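Plangate 48, panneau de façade pour portes et meubles hauts

Accueil > Aménagement intérieur > Façades et panneaux > Plangate 48

Réf. 1192
Disponible en teintes unies et à peindre

On l'attendait depuis longtemps à l'atelier, et la voilà enfin au catalogue : la gamme Plangate s'agrandit avec un modèle pensé pour les grandes hauteurs. Portes de placard, colonnes de cuisine, armoires de couloir, cloison coulissante dans une chambre sous les toits... tout ce qui monte haut et qu'on voit de loin. Et quel plaisir de pouvoir couvrir un pan entier sans raccord au milieu !

Le Plangate 48 est dessiné par Remigiusz Jasińska, à qui l'on doit déjà les poignées Grinau. Il voulait une façade toute simple, sans moulure ni cadre rapporté, qui laisse la couleur faire le travail. Le chant est légèrement adouci, juste assez pour que la main glisse dessus quand on ouvre. C'est un détail minuscule sur le papier, et pourtant c'est la première chose que l'on remarque en manipulant le panneau.

Les teintes

La palette a été revue en février. Les blancs et les gris restent, bien sûr, mais nous avons un vrai faible pour les nouveaux tons : terre brûlée, bleu ardoise, vert sauge, et surtout les jaunes sourds, qui changent énormément selon l'heure. Le matin ils tirent vers le vert, le soir sous une lampe chaude ils deviennent presque miel. Posez l'échantillon à la verticale, à l'endroit prévu, et laissez-le là toute une journée avant de choisir. 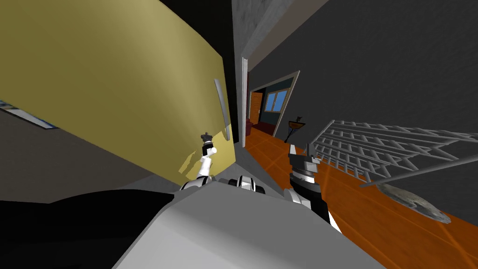
Grande façade jaune olive, vue de biais dans un intérieur en image de synthèse.

Les couleurs soutenues supportent très bien la grande surface, à condition de garder des murs calmes autour. Dans une entrée étroite, une seule porte colorée suffit souvent. Dans une cuisine ouverte, on peut s'amuser davantage (colonne foncée, meubles bas clairs, ou l'inverse !).

Caractéristiques

Largeur standard : 556 mm
Largeur maximale sur commande : 1000 mm
Épaisseur : 19 mm
Finition : mat velouté, ou apprêt à peindre
Sens d'ouverture : réversible
Perçage des charnières : en option
Poignée : non fournie, compatible Grinau et Cârstea

Pose

Comptez deux personnes pour les grandes hauteurs. Stockez les panneaux à plat dans la pièce pendant 48 heures avant de les monter, film de protection en place. Le réglage se fait sur les charnières, en commençant par celle du haut. Pour une version coulissante, le rail Binar se visse au plafond ou sur le caisson, et le panneau se suspend ensuite avec ses deux chariots.

Si vous posez plusieurs façades côte à côte, montez-les toutes avant d'affiner les jeux. On a vite fait de perdre une heure sur la première pour tout reprendre à la troisième.

Entretien

Un chiffon microfibre humide, une goutte de savon doux, et c'est tout. Pas de poudre abrasive ni d'éponge grattante, qui lustrent le mat par endroits. Les petites rayures se retouchent au stylo assorti, vendu séparément dans toutes les teintes de la gamme.

Échantillons et commande

Nous envoyons jusqu'à quatre échantillons par demande, en format carte postale. Les commandes sur mesure partent en fabrication le lundi ; pensez à vérifier vos cotes avant, car la découpe ne peut plus être modifiée ensuite. Un croquis à main levée nous convient très bien, pourvu que la hauteur, la largeur et le côté des charnières y figurent.

À voir aussi : poignées Grinau, rail Binar, boutons Cârstea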